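Cloltarier student robotics forum > Manipulation project > Sink task: demonstration quality

jaken_lab
Posted in February, 14:10
Status for those who missed the meeting. We have 989 demonstrations of the sink task recorded with the hand-held grippers. After filtering for tracking loss, 577 remain. I would like to agree on the cause before anyone books more time in the sink room.

My reading of the logs is that most rejected runs fail in the same phase, when one gripper goes to a corner of the basin. The pose estimate jumps, the filter sees an impossible velocity and the whole run is dropped.

offset_error
Are you dropping the whole run for a single jump? That seems wasteful. The Kramer script could cut the bad section and keep the rest.

jaken_lab
It could, but the policy then sees an approach with no grasp. We tried that on the drawer task and it learned to hover.

mudlark77
I don't agree that it is the corners as such. I think it is glare. The basins are glossy and so is the rim. Marker detection drops when the exposure shifts, and the exposure shifts when you lean over. Try a matt basin before blaming the operator's reach.

jaken_lab
Nobody blamed the operator. Exposure has been locked since the second batch and the rejection rate did not move. What did change it was wrist angle. With the hand held flat the cube faces upwards and the track is stable. When the arm is stretched out to a far corner the wrist rolls and the view of the markers becomes oblique.
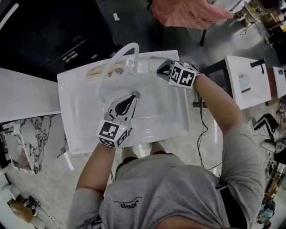

The fix I propose is procedural. Move your feet before you reach, keep the elbow bent, and let the idle gripper stay over the middle of the basin. It costs a little time per run and needs no new hardware.

offset_error
Moving the feet changes the head view as well. If all the demonstrations have the body square to the corner, the policy will expect that. The Braltau arm is bolted down and can't take a step to the side.

jaken_lab
Fair point. The head view is not an input to the current policy, only the gripper views are. If we add it later we will need to look at this again.

mudlark77
I still want the glare test. Two sets, same operator, same wrist rule, one with the basin dulled. If the rates match I will drop it.

jaken_lab
Agreed. Put the settings in the run sheet, please – last time they were in a chat message and I had to guess the frame rate.

offset_error
I'll rerun the old rejects with a looser velocity limit in the meantime. Some of them may be plain timestamp faults.

mudlark77
Leave the raw files where they are if you do. Write the output to a new folder.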